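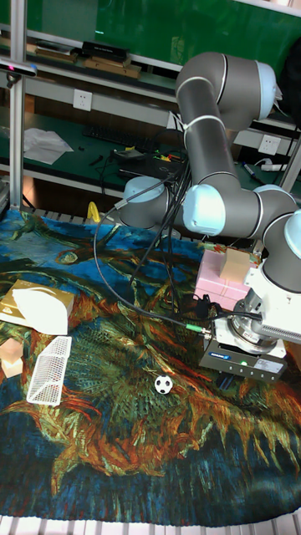
Comment garder une nappe imprimée bien à plat quand on pose toutes sortes de choses dessus ? En la repassant à l'envers, à fer doux, puis en répartissant les objets les plus lourds vers les bords.

J'ai mis du temps à m'y tenir. Mes tissus à motifs, je les sortais du placard pliés en huit et je les étalais tels quels. Les plis restaient tout l'après-midi et la moindre petite boîte penchait. Maintenant je les roule sur un tube en carton, motif vers l'extérieur, et je les range debout derrière la porte.

Pour le motif, j'ai longtemps préféré l'uni. Les tournesols m'ont fait changer d'avis. Avec du bleu, du vert, de l'orange et du jaune qui tournent dans tous les sens, les petites taches se remarquent moins. L'inconvénient, c'est qu'on y perd les petits objets jaunes. Une boîte à mouchoirs dorée passe encore, le mouchoir blanc qui dépasse la signale de loin. Un ballon de foot noir et blanc aussi se retrouve tout de suite.

Côté rangement, je fais simple :

Les boîtes vont ensemble, la petite sur la grande. Une boîte rose en bas, une beige dessus, et on gagne de la place.

Les jouets restent d'un même côté. Un but de foot miniature en plastique prend moins de hauteur couché que debout, mais il accroche les fils du tissu si on le tire. Il faut le soulever.

La mousse, je la mets tout au bord. Elle ne pèse rien et ne tient pas le tissu, autant qu'elle n'occupe pas le milieu.

Wanpen m'a demandé en avril si un tissu tapisserie supportait la machine. Le mien, oui, à 30 degrés, essorage lent, sans adoucissant. Je l'ai acheté chez Plumo et l'étiquette disait lavage à la main — je ne l'ai pas écoutée. Les couleurs n'ont pas bougé jusqu'ici. Erhan a essayé à 60 avec le sien et il a perdu deux bons centimètres en largeur.

Pour le séchage, à plat sur l'étendoir, jamais avec des pinces, qui laissent des marques dans le bord. Il me reste à refaire l'ourlet d'un des petits côtés, qui commence à s'effilocher. J'ai du fil bleu, je cherche encore le vert.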